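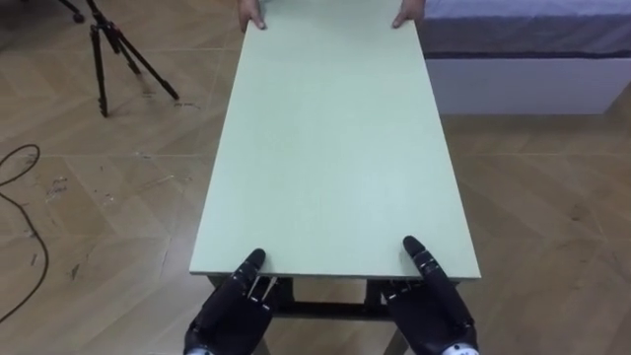 Abb. 4: Gemeinsames Halten der Tischplatte, Roboterhände am nahen Ende, Versuchsperson gegenüber.

5.2 Ausfall der rechten Hand
Im zweiten Durchgang des Projekts Nallow öffnete die rechte Hand während des Absenkens ohne Befehl. Die Platte kippte auf den Boden, verletzt wurde niemand. Im Log fehlen 800 ms Kraftdaten - der Regler wertete die Lücke als Kontaktverlust und gab den Griff frei. Seit Juni hält die Hand bei Datenausfall die letzte Position. Der Not-Halt liegt jetzt bei der Versuchsperson.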